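The dull virtue of the unmade bed

The target at Arklow was 2000 examples of household tidying, and for a while the only question asked at the morning meeting was how many we had. Nobody wants to present a slide that says "fewer, but odder".

I think fewer, but odder is the right slide. Our first batch had 515 recordings of folding and putting away, and 103 of them were one pale towel on one clear table. The model learned that towel beautifully. Give it a blue one in a bedroom and it behaved like a guest who has been asked to help and would prefer not to.

So I am in favour of real rooms – the rented flat in Rutivdale, with its heaps and odd corners, over the tidy mock-up we built at such expense. Four rooms that disagree with each other are worth more to me than a month in one that never argues. They are also slower, and worse for morale. You spend half the afternoon deciding whether a wrinkle counts as a mistake.

A bed is a good test of patience. The sheet is never the same shape twice, and a folded piece of cloth on top of it still has to be found and gripped.
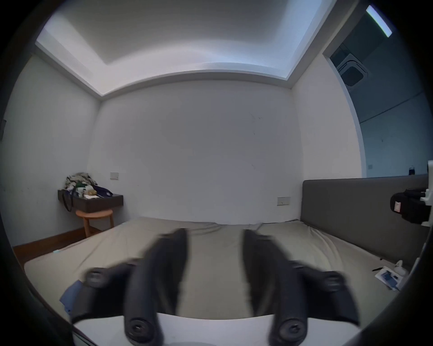
Lozano read a draft of this and replied that variety is a fine thing until you have to label it, and that I was welcome to come in at seven and do my share. I went in at half past.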